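Plestedent Community > Simulation and Grippers

Wrist camera or head camera for comparing two grippers in sim?

Posted by Hadiza Aliyu

I'm trying to choose between two parallel grippers for a kitchen task before we spend money on either one. We have the arm models loaded in the Plestedent simulator and I've been running the same pick with each: reach over the counter, take hold of a tray, lift it, put it back down. The vendor of the first gripper (Darholm) says the wrist view is all you need to judge a grasp. I have my doubts. A lot of my wrist images look like this one, which tells me the fingers exist and not much more. 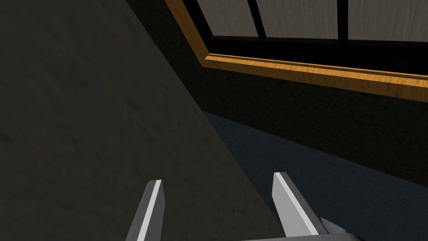
Wrist view, fingers apart, wall and window behind.

Over 1,254 simulated attempts the Darholm fingers scored a success on 1,020. That sounds fine until you ask what the simulator counts as a success. As far as I can tell, it checks whether the tray ends up above a certain height. It doesn't care if the tray is hanging off one fingertip at the time. I haven't finished the same run with the second gripper, the Olaniyan, so please don't ask me which one is ahead.

Two things I'd like to know. Is the wrist camera worth keeping in the comparison at all? And does anybody trust contact between a gripper and a thin clear object in sim, or am I wasting April on this?

Replies

Vendula Paulík

Keep it, but stop using it as your main view. A wrist camera is good for the last few inches of the approach and poor at nearly everything before that. When the arm is swinging you get whatever the wrist happens to be pointed at, and in yours that's wall and floor. You can't score a grasp from a picture with no object in it, whatever the sales page says.

What I'd do is save a head or torso view at the same time step as every wrist view. Ours isn't pretty either. The angle is steep and the robot's own body takes up a good part of the picture. But you can see the gripper, the counter and the tray together, so when a run fails you have some idea where the arm was.

On your success check, I'd throw it out and write your own. Mine has three parts:

Height. Same as yours, the object has to leave the surface.

Both fingers. Log contact on each finger separately and require both for the whole lift. My numbers dropped a lot when I added this, and I believe the lower ones.

View check. Open the head view for every failed run and a handful of the passed ones. The kind you want is one where a gripper and the tray are both in sight, even if it's tilted like this:

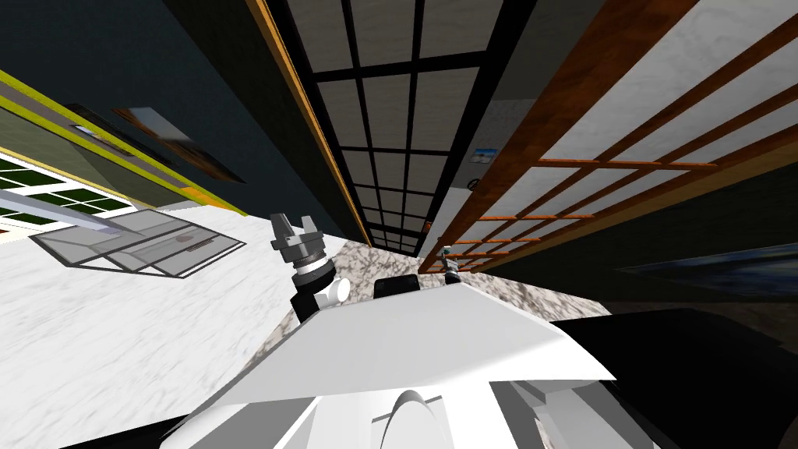
Clear objects in contact

Physics first. The contact code doesn't know the tray is see-through. It only knows the collision shape, so a clear tray and a solid one will behave the same if the shape, mass and friction match. Turn on the collision overlay and look at what shape the tray really has. If someone wrapped it in one plain box, your fingers may be squeezing a wall that a real tray wouldn't have there.

The cameras are another matter. Rendered glass shows up as thin dark outlines over whatever is under it, and over pale marble that isn't much to go on. If your policy uses images, swap in a solid-colored tray and run the set again. A big jump would mean you've been testing vision, and the gripper comparison is on hold until you sort that out. I wouldn't quote the 1,020 to anyone with a budget yet.

Damilola Okoro

just use the bigger fingers. we tried narrow and wide on Mudham and wide won every time, didn't need any camera to see it

Aparecida Sales

I'd be careful with "wide won every time." Wide fingers need more room to get down beside an object, and on a crowded counter they hit the thing next to it. Depends on your layout.

I agree with most of what Vendula wrote. One thing to add is finger friction. The default in a lot of gripper models is set so high that almost any touch turns into a grasp, and the vendor file is often the worst offender — they want the demo to work. Check the value in both files before you compare anything. If Darholm ships one number and Olaniyan ships another, set them equal, run both, and then run each with its own number. If the order flips between those two tests, you've learned about the friction setting and very little about the grippers.

As for trusting any of it, I use sim to rule grippers out. Reach, clearance, whether the wrist can turn far enough over the counter. For holding something thin and slick I'd ask each vendor for a loaner and try it on a real tray. Darholm said no when I asked. Maybe you'll have better luck.

Hadiza Aliyu

Thanks. I looked at the friction values and they're different, so the first run is going in the trash. Collision overlay is next. Vendula, could you post the two-finger contact check when you get a minute?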